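Grallo (video game)

Grallo is a cooperative puzzle and housekeeping game made by the small independent studio Parner and published by Bhatia for home computers.

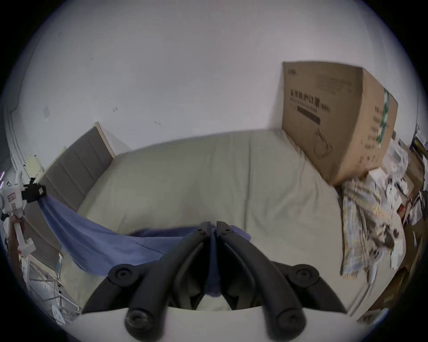

Thin blue cloth stretched across part of a bed

The game is set in 1736 in the made-up market town of Prarov, where the players have been left in charge of a large and rather tired coaching inn. Up to four people can play together, either on one computer or over the internet, and the whole thing can also be played alone with a bit more running up and down the stairs.

Setting and story

The inn has 40 rooms, though only a handful are open when a new game begins. The rest are locked, flooded, full of someone's furniture or, in one much-loved case, occupied by a family of geese. There is a story of sorts – the previous innkeeper has gone off without leaving word, and bits of correspondence turn up behind wardrobes and under floorboards – but it is told lightly, and players who would sooner get on with the dusting can ignore most of it without missing any part of the inn. The letters can be read again at any time from the writing desk in the front hall.

Gameplay

Each in-game day starts with the arrival of the morning coach. Guests step down into the yard with their luggage and their preferences, which are shown as small drawings above their heads, and it falls to the players to match each guest with a suitable bed. A wool merchant may want a window over the square. A traveling musician may need to be put as far as possible from the wool merchant. Rooms have to be aired, swept, warmed and made up before anyone will sleep in them, and since the inn owns fewer blankets and candlesticks than it has rooms, things must constantly be borrowed from one place and carried to another.

Time moves only while somebody is carrying something. Players can therefore stop and talk over a plan for as long as they like, and it gives the game its unusual stop-and-start rhythm. A single day usually takes 30 minutes, although a group that enjoys a good argument over who sleeps where can easily stretch it to fill an evening.

There is no way to lose outright. Unhappy guests leave early and pay less, and the kitchen cat becomes harder to find, but the coach always comes again the next day. Money earned goes toward repairs, and each repaired room brings some little change to the building, such as a dumbwaiter, a shortcut through the linen store or a bell that can be heard in the stables.

Development

Parner began work on Grallo as a card game, and the guests' preferences were first drawn on paper slips. Moving to the computer let the team hide some of the rooms from view, which the card version had never managed very well. The floor plan was redrawn several times during development, and an early draft with a working brewery in the cellar was dropped because players spent all their time down there.

The music was written for a small group of strings and a wooden flute. It thins out as the rooms fill up, so that a full house at night is very nearly silent.

Later additions

A free update released in June added a market day, held every Monday in the game's calendar, when the square outside fills with stalls and the players can trade spare furniture with the people of Prarov. The same update brought larger lettering, a choice of button layouts and a quieter setting for the geese.

See also

Cooperative video game
Puzzle video game
Management simulation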